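Henao Robotics Club – Minutes of the General Meeting

February 2025
Room 134, after last class
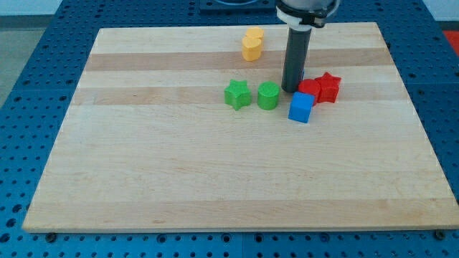

Attendance

Present: Svenja Kohlhase (president, chair), Eliécer Usuga (arm team lead), Hanane Kabbaj (software), Ingrid Villanueva (purchasing and minutes), Gholamreza Zamani (faculty advisor), and the members on the sign-in sheet. Gholamreza left after item 5 to teach.

1. Minutes of the last meeting

Approved with one correction. The spring demo is for the Drodeck sorting contest and not for open house, as the January minutes had it. Ingrid will fix the copy in the shared folder.

2. Arm team report

Eliécer reported on the sorting task. The team is working with the colored blocks on the wooden board: yellow, green and red cylinders, a green star, a red star and the blue cube. The contest rules call for sorting by color first, then by shape within each color. The arm has to work from a mixed start and may not push a block off the board.

Color sorting is in decent shape. The program completed 49 full runs without a stop since the last meeting. Shape sorting is behind. The stars are the main problem, because the pick point is calculated from the outline and lands too close to one of the points when a star is turned. Eliécer wants to use the center of the largest circle that fits inside the outline. Hanane thinks this is a small change and will try it on the branch before anyone touches the main program.

Discussion on blocks that start out touching. Svenja asked whether the rules allow the arm to nudge blocks apart first. Ingrid read the rule out loud and it says "the tool may contact any piece." Members did not agree on whether that covers moving a piece on purpose. Svenja will write to the contest organizers. Until there is an answer the team will plan on picking the outside blocks first and working in.

Eliécer asked that people leave the board where it is. If it has to be moved for another job, tell him and redo the calibration. The sheet for this is taped inside the cabinet door.

3. Software report

Hanane has the color thresholds in a settings file now, so they can be changed without editing code. Yellow was getting lost against the wood in afternoon light. She moved the yellow limits and asked for the blinds to stay down during test runs.

The log files filled the lab computer again. Old logs will be moved to the club drive at the end of each week. Two of the new members offered to do it and Hanane will show them how.

She also asked that everyone put their initials in the commit message. There are still commits that say only "fix" or "fix 2."

4. Purchasing

Ingrid got prices for a second set of blocks so that teams can practice at home with a camera. Hollex has them at $149 for the classroom pack. Sterov is at $134 but shipping is extra and they could not give a date. Gholamreza said the club can only order from Sterov with a purchase order, and that takes a few weeks to go through the office.

Motion by Eliécer to buy the classroom pack from Hollex. Seconded by Hanane. Passed, one opposed.

The request for a new label printer was tabled again.

5. Safety and lab access

Gholamreza reviewed the rules for the lab. No one runs the arm alone. One person stays at the stop button whenever the program is running, including for slow-speed tests. Hands stay off the board until the arm is parked – this was not being followed last week and he does not want to bring it up a second time.

New members need the safety sheet signed before they can be on the arm team. Five are still missing. Hand them to Gholamreza or leave them in his mailbox in the main office.

The lab will be closed during testing week. Anyone who needs the computer that week can ask Hanane about remote access, simulation only.

6. Contest planning

The contest is in April. Svenja went over what has to be ready:

Written report, four pages maximum. Hanane and Ingrid are writing it. A draft goes to Gholamreza before spring break.
Two-minute video of a full sort, no cuts. Arm team.
Operator and backup operator. Eliécer is operator. Backup will be picked after everyone interested has done three supervised runs.
Permission slips and lunch count. Svenja.

There was a question about whether freshmen can travel. Yes, if there is room in the van. Svenja will have a number at the next meeting.

The team name was discussed for longer than planned and left open. Suggestions go on the whiteboard. Please don't erase other people's.

7. Other business

The middle school has asked for a visit from the club. General interest, no date. Svenja will find out how many students and whether they would come to us, since the arm can't travel easily.

Somebody has the metric hex key set. Please bring it back.

Action items

Svenja – write to organizers about nudging blocks; van count; call middle school
Eliécer – list of people who want to be backup operator; supervised run schedule
Hanane – star pick point on branch; show log cleanup; start report outline
Ingrid – correct January minutes; place Hollex order
All new members – safety sheets

Next meeting same room and time in two weeks. Arm team stays after.

Minutes taken by Ingrid Villanueva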